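Inventory Is a Story: notes for the Kemalix talk
Speaker: Tuulikki Manninen, 30 October 2025

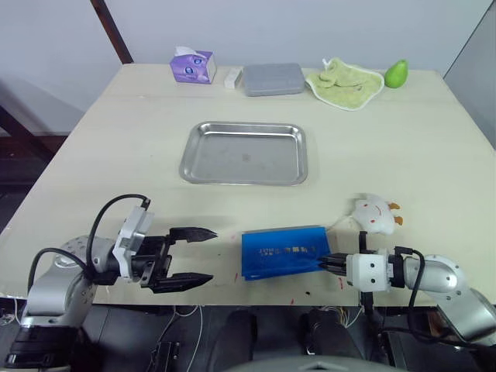
Opening. Say hello, wait for the laptop people to look up. Kemalix is a game in which you rent a room in a harbor town and slowly find out who lived there before you. It has no combat, which the store page mentions twice so that refunds stay low. What it has is stuff. A player walks in and sees what's on the table: tissues, a crumpled green towel, a pear lying on its side. Three things, and she is already guessing about the last tenant. My job for the past few years has been to make sure her guess is worth having.

Slide 2. The bag. You can carry 13 items. Early builds let you carry 106, and testers carried 106. They picked up every spoon in town and then complained that the spoons had no plot. Pause here. If they laugh, skip the spoon clip. If they don't, play the spoon clip and hope.

Slide 3. Lucero's rule. Lucero Benavides wrote most of the item text, and her rule was two sentences per object. The first one says what it is. The second one is allowed to lie. Read out the ferry ticket entry. Do NOT read out the fish entry, we're saving that for the update.

Slide 4. What went wrong. In May we added a sorting button. Players had been asking for it since the demo. They pressed it once, everything lined up by weight, and they stopped remembering where they had found anything. Hamdia Mekonnen tracked this in our playtests and brought me a chart I didn't enjoy. Show chart. Move on from chart at a brisk pace.

We kept the button but hid it in the landlady's apartment. Complaints went up. So did the number of people who finished chapter two. I'm choosing to call that design.

Slide 5. Saving. Every item remembers the room it came from, so a save file is mostly a list of rooms. Shiela Estrella got it small enough for the handheld version by cutting 1000 lines of dialogue that no tester had ever reached. I wrote a good many of those. We still have lunch together.

Slide 6. Questions. Someone will ask about multiplayer. The answer is no. Someone will ask whether the landlady did it. Look at the clock, thank Liette Vachon for running the room, and mention that the demo is on the table by the doors, with two controllers, one of which pulls a little to the left.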